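Build the Kitchen First

I've been building a kitchen helper arm in my garage since January, and my firmest opinion so far has nothing to do with motors. If you're doing this at home, spend your first months in simulation. Yes, it feels like cheating. Do it anyway!

Ayman Kamel, who shares the bench with me, disagrees. He says a simulated kitchen is too polite, and that you only learn from stripped gears and scorched wiring. Fair enough (he has stripped 13 gears, so he ought to be very well educated by now). But a replacement gear set costs me $413, and a bad move in software costs me a sip of coffee.

What I like most is how fussy you can get about the clutter. My test counter has a toaster oven, a blender pitcher and a flat black lid lying on the marble, and that lid is the thing I lose sleep over. A big box is easy to plan around. A thin round thing lying flat is miserable for two fingers.
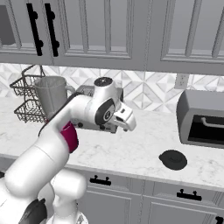

Where Ayman has a point

Simulated marble doesn't get sticky. Friction is a number I typed in, and I've typed in some very flattering ones. I ran almost 300 attempts one weekend and felt like a genius, then tried the same grasp on the bench and got six decent pickups all afternoon.

So no, I wouldn't stay in there forever. But those six came from a plan I could never have afforded to work out on real hardware — and my gears are still in one piece.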